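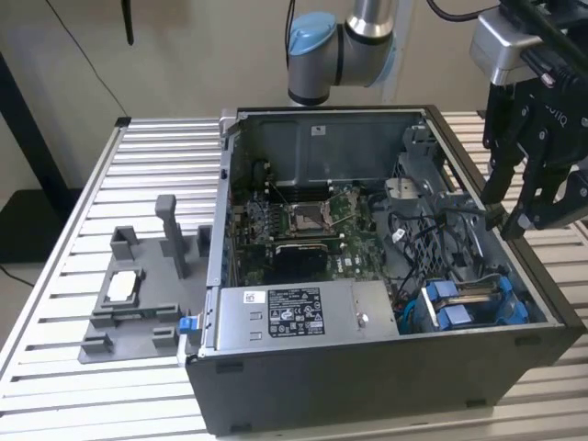
Sunday, late start. Teardown of the Dell towers for the Vodgate refurb batch, second session. Didn't get to the first one till after 2 because the store room key was missing again. Decided to work them lying flat with the side panel off, much easier on the back than upright. The blue latch at the end of the power supply is what I want people to look at before they reach for a screwdriver. On the other model we had in November it was all screws, and we lost time hunting for ones that weren't there. Socket empty on this one, so no CPU to log. Retention bracket still on, leave it on, it keeps fingers off the pins.

Order of work, as of today:
Side panel off, note the asset tag.
Memory out, into the antistatic tray.
Blue drive carriers next. Drives go straight to the Tenard box for wiping, do NOT leave them on the bench overnight.
Cables. Unplug at the board end, never pull on the wires.
Power supply last.

Cables are the slow part. On the right side they're one big tangle and whoever built these up used a tie where there was no need for one. Cut ties only with the flush cutters. I nicked an insulation sleeve with the knife last week and that lead is now scrap.

Power supplies: Arai want them seperate from the rest, label side up in the crate so they can read the ratings without handling each one. 50 to a crate max, any more and the bottom of the crate sags. We owe them two crates and we're short. Check shelf behind the door, I think there's a part crate there from before the move.

Heatsinks - keep with the board unless the board is dead. Old paste is like chalk on the ones I had off. Wipe it while you have it open, it takes a minute, and doing it later never happens. Wipes nearly out, need another tub.

Plallness asked if we could do more than 100 units by the end of the month. Told them maybe. At today's pace I get through 4 in an afternoon on my own, so no, not without a second pair of hands. Could go faster if the sorting was done by someone else and I only opened cases. Will raise it.

Fails today: 3 memory sticks, all from the same tower, contacts looked brown. Bagged and marked. Also a drive carrier with a cracked ear, still slides in but wont hold. Put it in the spares tub for the pins.

To do
- find the short magnetic driver, the long one hits the cage
- new sheet for the log, current one is full both sides
- ask Tenard if they want the carriers back with the drives or just the bare drives
- wipes, small ziplocks, labels

Stopped at 6:40. One tower still open, board in, don't stack anything on it pls.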